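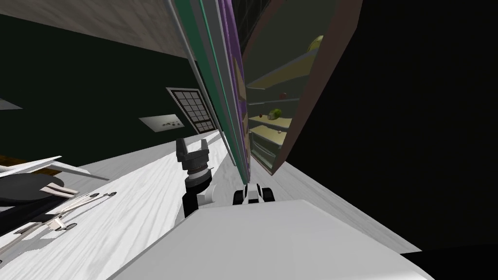
Week 6 in the simulated kitchen

I've been taking the evening robotics class at Undley since the start of the term, and most of what we do now happens inside a simulator. Our group project is a two-armed robot in a kitchen. It's supposed to get a piece of fruit out of a cabinet and put it on the counter. We have until week 11 to make it do that on its own.

The kitchen came with the class files, and the instructor calls it Fedolano. There are others in the same set with different walls and different layouts, and we'll be graded on one we haven't seen. Ours has a dark green wall and a pale counter with wood grain. There's silverware at one end of the counter, well out of the way, and a tall cabinet with yellow shelves that hold the fruit. I've spent enough evenings in there that I know it better than my own kitchen.

What the class asks for

The assignment sheet is one page. The robot starts in front of the counter with both grippers open. It gets a short written instruction, such as which fruit to bring, and then it has to do the job with no one touching the keyboard. We get 30 graded runs. A run counts if the right fruit ends up resting on the counter and nothing else has been knocked onto the floor. Each run has a time limit, which is generous, and so far we haven't come close to using all of it. Our failures tend to be quick.

Each group trains its controller on demonstrations, meaning that we drive the arms ourselves and record everything. The lab in the Kramer building has stations for this, and we get ours from 7 p.m. until they lock up. You hold a controller in each hand and the arms follow you, with a short delay that takes a couple of nights to get used to. After that it's repetitive work. You reach, close the gripper, back out, set the thing down, reset and start again.

As of last night we have 3,820 demonstrations saved. That sounds like a lot, but many of the early ones are bad. In the first two weeks all of us were jerky with the left arm, and those recordings are full of small corrections that the controller copies faithfully. I've been going through them and tagging the ones we should drop. It's slow, and I would say it's the most useful thing I've done for the project.

Where we are stuck

The larger fruit is going well. The green one sits on a middle shelf and the gripper has room to come in from the front, so if the reach is decent the grasp usually is too. The yellow one is higher and takes longer, but the arm gets there.

The small reddish-brown ones are the problem. They are tiny, and from the robot's camera they can be only a few pixels across. When the arm comes up in front of the cabinet it covers some of the view, and then the controller is working from memory it doesn't really have. It closes on air, opens, and closes on air again in nearly the same place. We've watched it do that until the timer ran out.

We have two ideas. The first is to record more demonstrations of just the small ones, with the starting position changed every time. The second is to keep the second arm low and parked near the surface while the first one works, so there's less moving around in front of the camera. The second idea is mine, and there was some arguing over it. One person in the group thinks that if we have two arms we should be using two arms. I think the assignment says fruit on the counter and doesn't care how many arms took part. For now we're training one version each way.

The cabinet is the other headache. Its edges stick out farther than I expect whenever I drive toward it, and I've bumped the forearm on the side more times than I'd like. Those recordings are all getting dropped. If they stay in, the controller learns that hitting the cabinet is part of the job.

Odds and ends

The training software is called Sivela, and it had an update in March that changed how the gripper position gets logged. Older recordings have to be converted before they'll load. If you're in another group and your gripper looks frozen on playback, try that first. The script is in the shared folder — run it on a copy, though, because it overwrites the originals.

I also finally wrote down our controller settings on paper and taped the sheet inside my notebook. We lost most of an evening last week to someone else's settings being loaded at our station.

Next session we start training on the cleaned-up set. I'm bringing a sandwich this time, as the vending machine in Kramer is still out of order.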